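Cómo limpiar un sofá de tela clara sin dejar cercos

Escribo esta guía después de tres años de vivir con un sofá claro y de cometer casi todos los errores posibles. El método lo aprendí de Ourania Theodorakopoulos, que tuvo un taller de tapicería en Bistberg, y lo he adaptado un poco a mi casa.

Qué necesita

Una aspiradora con boquilla plana
Dos paños blancos de algodón (los de color pueden desteñir)
Jabón neutro líquido
Agua destilada, o hervida y enfriada
Un cepillo de cerdas suaves

Antes de comenzar, busque la etiqueta, que está normalmente debajo de un cojín. La letra W significa que la tela admite agua. La letra S significa solamente disolvente, y en este caso el método de esta página no sirve. Con WS se puede usar cualquiera de los dos. Si encuentra una X, solo puede aspirar.
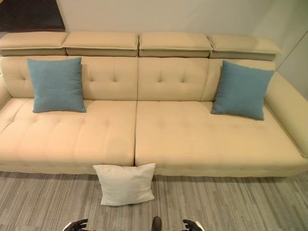
Paso 1. Aspirar bien

Pase la boquilla siempre en la misma dirección, de arriba hacia abajo. Empiece por los reposacabezas, si los hay, y continúe por el respaldo. Deje los asientos para el final. En las costuras se acumula mucho polvo, y el polvo con agua se convierte en barro.

Paso 2. Hacer la prueba

Mezcle una cucharadita de jabón en medio litro de agua. Moje una esquina del paño, escúrrala fuerte y toque la tela en un lugar escondido, por ejemplo la parte trasera. Espere hasta que esté seco del todo. Yo hago la prueba por la noche y la miro por la mañana.

Paso 3. Tratar las manchas

Ponga el paño encima de la mancha y presione, sin frotar. Trabaje desde el borde hacia el centro. Para la grasa, cubra primero con un poco de talco y déjelo una hora. Para el café, el agua sola es muchas veces suficiente si se llega a tiempo.

Paso 4. Humedecer el cojín entero

Este paso es el que evita los cercos. Cuando la mancha ha salido, pase el paño apenas húmedo por toda la superficie del asiento, de costura a costura, para que seque igual en todas partes. 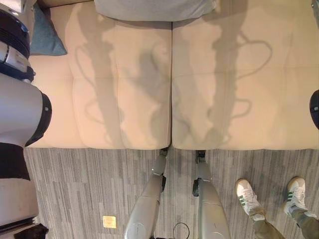
Dos cojines de asiento vistos desde arriba, con la costura en medio.

Paso 5. Secar

Abra las ventanas y no use secador caliente. Si los cojines se pueden sacar, póngalos de pie. No se siente hasta el día siguiente, también si la tela parece seca al tacto. Después cepille con suavidad.

¿Cada cuánto tiempo?

Aspirar, cada semana; yo lo hago el jueves. La limpieza con jabón la hago dos veces al año, la segunda en noviembre, antes de encender la calefacción.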